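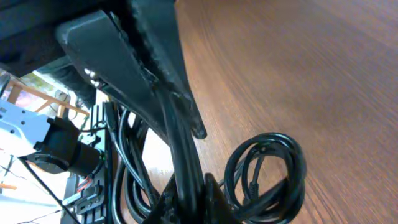 Jeltent Robotics Club: Frequently Asked Questions

Last updated January 19, 2020

Do I need to know how to code?
No. You need to be willing to read an error message all the way to the end, and this puts you ahead of most of our founding members.

What do you build?
Arms, mostly. The current one is called Magagula and it is our entry for the Wilteck Student Challenge in May. The one before it was Ereck. Ereck is now spare parts.

What does Magagula have to do?
Pick up 8 blocks and put them in a bin in 90 seconds. Our best run so far is 2 blocks and a long think.

Why are there so many cables?
Every motor wants power and a signal, and every student has a different idea of where the slack should go. We have a cable management plan. It's in the shared folder, under "Old."

Can I unplug something to charge my phone?
Please don't. If you already did, tell whoever is at the laptop before they start rewriting code that was fine.

When do you meet?
After school in the shop, until the building closes at 9. Nearer to the competition we meet more often and eat worse.

What does it cost?
Nothing to join. Bring your own safety glasses if you dislike the club pairs, which have been sat on.

I'm better at drawing or writing than wiring. Is there a job for me?
Yes, and we'll be embarrassingly glad to see you. The judges want an engineering notebook, and ours has three pages in a row that just say "fixed it."

Can parents help?
Parents can drive, bring food and hold a flashlight. Under the Challenge rules they can't touch the robot, including to "just tighten that one."

What if I break it?
Write down what you did and in what order. Then you get to help fix it, so plan your evening accordingly.

How do I sign up?
Forms are in the tray outside the shop. Get a signature on the back page too. Everyone forgets the back page.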